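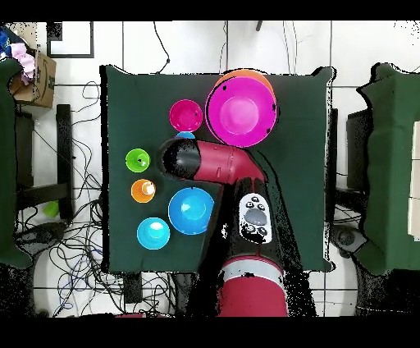

The custom of eating in silence while one person reads aloud is kept at Graton House every day of the year, and visitors ask me about it more often than about any other part of our life. I have lived in the house since 2000, first as a long-term guest and then as a professed lay member, and I was for several years responsible for the refectory. In that time I answered the question many times at the door and rarely to my own satisfaction. What I wish to set down in this post is how the custom is kept, what it asks of a guest, and where in my judgment we have kept it badly. A silent meal depends a great deal on small physical arrangements. A large magenta bowl resting on an orange one, with the orange rim showing past it, tells a person at once that there are two bowls to be had and that the upper one comes off first. Talk is not required. Much of what follows is a longer statement of the same point.

The Graton community follows a short rule written by its founders, who came from Drondport and had been formed in the Benedictine tradition. The rule is modest in scope. On meals it says only that the main meal is to be taken in common, that a book is to be read, and that those who eat are to attend to the needs of their neighbors so that no one is obliged to ask for anything. The last clause is the one that governs the rest. Silence without it would be merely a group of people declining to speak to one another, and I have sat through meals of that kind.

The order of the meal is as follows. The bell is rung at noon, at the end of midday prayer, and the community goes directly from the chapel to the refectory. Grace is sung standing. The reader goes to the desk by the north window and begins with a few verses of Scripture, during which everyone remains still. When the verses are finished the prior says "Amen," the servers bring in the food, and the reader takes up the book of the season. The reading continues until the prior gives a single knock on the table. There is a closing prayer, the names of the departed for that day are read out, and we leave in the order in which we came in. The reader and the servers eat afterward, together, and they may talk.

Guests are told all of this on the evening they arrive. They are given a card with the words of the grace and a brief explanation of the knock, which otherwise alarms people. They are also told that they may eat in the guest parlor if silence would be a burden to them, and that no reason need be given. A fair number do so on their first day and come into the refectory on the second.

The choice of book falls to the prior, who accepts suggestions in writing. There is a common belief that only works of devotion are read, and this has not been so during my time. We have had lives of the saints and commentaries on the Psalms, certainly, and we have also had a history of lighthouses, a long account of the draining of the marshes near Tadholm, and the memoirs of a country veterinarian, which had to be edited with some care for the table. The marsh book ran from Advent until well past Easter. I was sorry when it ended, and I was in a minority.

Reading aloud for others is a form of service and is treated as one. The reader for the week is blessed at the end of the Sunday liturgy and asks the prayers of the house. No one is to correct a reader during the meal, apart from the prior, and the prior seldom does. Mitiku Admasu, who joined the community from Castillo and whose first language is Amharic, was assigned to the desk in his second month. He has given me permission to write that he was dismayed by it. He prepared each passage the evening before, walking up and down the cloister with the book, and he read at a pace considerably slower than the rest of us were used to. It became clear within a few days that the house was listening better. Several of us, myself included, had been in the habit of reading as though the object were to reach the end of the chapter before the fruit was served. I have tried since then to read at his pace and have managed it on some days.

I should say something about the signs. Older houses developed an entire vocabulary of gestures for use at table, with signs for bread, fish, honey, and so forth. We have never had one, and I have come to think this is to our advantage. A sign is still a request. The rule asks us to see what is wanted before it is requested, and a person who has signs at hand will use them. In practice a guest learns the custom by having it done for them. The water is poured, the bread is moved within reach, and by the end of the meal most people have begun to look to the left and right to see what might be missing there. Imelda Mangubat, who directed our novices for many years and now lives in retirement at Tadholm, used to instruct each new arrival to choose one neighbor and be responsible for that person's salt. It was a very limited instruction and it was generally obeyed.

There have been failures, and since this is a personal account and does not appear on the community's own site, I may describe them with some freedom. The most serious was a period in which silence at table became a means of avoiding a quarrel. The disagreement concerned the sale of the lower field, and it divided the house more deeply than we admitted at the time. For most of one winter we ate together daily, passed one another the bread with great courtesy, and did not speak of the matter anywhere. An outside visitor praised the peace of our refectory that November. I remember the remark because I was ashamed of it. The prior of the day suspended the reading for a week and required us to converse at the main meal. Those meals were unpleasant and necessary. The field was sold in the end, at a price I thought too low, and I continue to think so.

A smaller failure is that the custom can be hard on those who do not hear well. The refectory has a stone floor and a high ceiling, and the reader's voice carries poorly to the far tables. For a long time we asked older members to sit nearer the desk, which took them out of the places they had occupied for decades and put them in a draft. A copy of the book is now set at the far table for anyone who wishes to follow it on the page. One of our members prefers the draft and has remained by the desk.

I am sometimes asked whether silent meals can be kept in an ordinary household. I have been cautious in answering, because I have not raised children and have not had to get anyone to school. Families who stay with us have reported different results. One couple from Drondport keeps a silent breakfast on the first day of Lent and makes no attempt at it otherwise. Another family tried it weekly and gave it up when it was noticed that the silence was being supervised by the parents and resented by everyone else. A widower who wrote to me after his stay said that he had silence enough at his meals already, and that what he had taken home from Graton was the reading. He reads a few pages aloud to himself at supper. I had not considered that possibility before his letter reached me, and I mentioned it to the next group of guests.

For those who would like to try it, I can offer only a few practical remarks. Put everything on the table before the grace, or appoint one person to bring it, so that there is no going to and fro. Choose a book with short chapters. Agree beforehand how the meal will end, and let it be the same way each time. If someone laughs, allow it. The veterinarian's memoirs would have been unbearable otherwise, and our own prior once had to put down his spoon and leave the room at the chapter on the goose.

Prospective guests should note that the house is closed for the community's own retreat after Epiphany, and that the present book is a history of the mapping of the northern coast. We are almost 100 pages into it, and the author has not yet left port. Requests for a room should be addressed to the guest office at Graton House and should mention any dietary needs, which the kitchen prefers to know of early. I no longer serve in the refectory and cannot arrange rooms through this blog, although I do read the comments and will answer questions on the custom itself as I am able. I am assigned to the desk for the coming week and have 9 place names to learn to pronounce before tomorrow's bell.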